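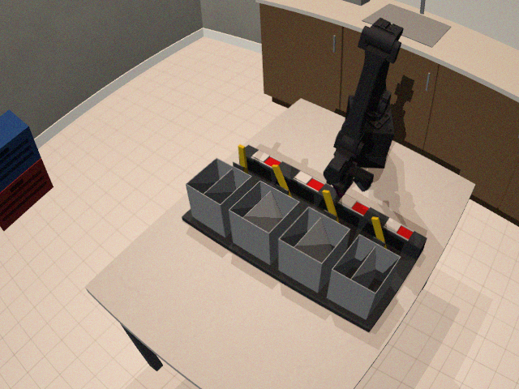
Sorting rack scene with black arm and four gray bins, simulated.

Sillance Gripper Trial Pack
The pack lets you compare grippers in simulation before you order hardware. You load the arm, choose a gripper model and run it against the rack with its four yellow levers. Zodero and Helthorpe finger sets are included, and each has 200 prepared start positions. Results are saved as a plain table, so two grippers can be read side by side. 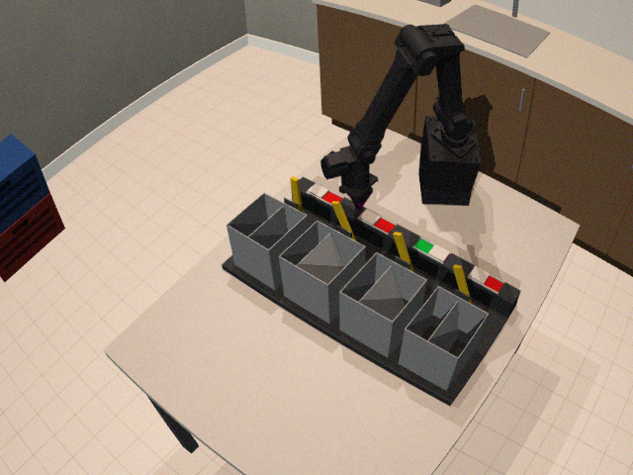 Can I use my own gripper model?
Import it from the Tools menu, then set the finger length and the opening width. The pack accepts models up to 400 parts.

Camera views
You can place a camera high over the table or very low, near the floor - the low view is useful to check how far the fingers reach down.
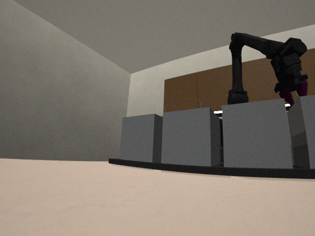

Mühlbauer wrote to us that their team would like a slower replay speed, as the last part of the approach passes too fast to judge. The slower replay comes with the January update.

Order number: 660-232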